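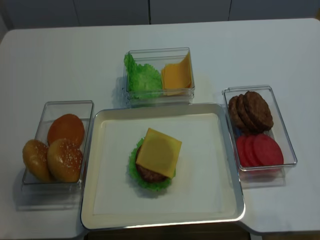 Jin-sol Kang thinks I'm wasting my evenings, and told me so in a comment on my last post: if a machine can't put together a sandwich by now, it has no business near my kitchen. Fair enough! But I still want to know how far off we are, so let me show you how I set up a burger test at home (toy food only, so no cleanup and nothing goes bad).

Start with the tray. It goes front and center, and the burger gets built there and nowhere else. Then put your bins around it, one on each side and one behind. I like clear plastic ones. Buns go on the left, lettuce and cheese share the divided bin at the back, patties and tomato slices go on the right.

Don't tidy the bins too much. I did that on my first go and the arm looked like a genius, then I let a bun lean over the side and it all fell apart. Real kitchens are messy, so let the lettuce hang out a little.

Next, the order. Mine goes lettuce, patty, cheese, tomato, bun top. Write yours down before you start, or you'll be tempted to change the rules halfway through (ask me how I know).

Now run it, and stop after the cheese to take a look. A crooked slice with its corners hanging past the patty is fine by me, I've served worse. What I count as a miss is anything dropped, anything off the tray, or two slices picked up when you asked for one. Cheese is the worst for that. Flat things standing in a stack are just plain hard to grab one at a time.

Do 6 runs, then swap the left and right bins and do 6 more. If the second batch goes badly, your machine learned the table and didn't learn burgers.

So can it make lunch yet? I'd say no, at least not in my house. Tomatoes are next on my list, and I'm going to try them fanned out first.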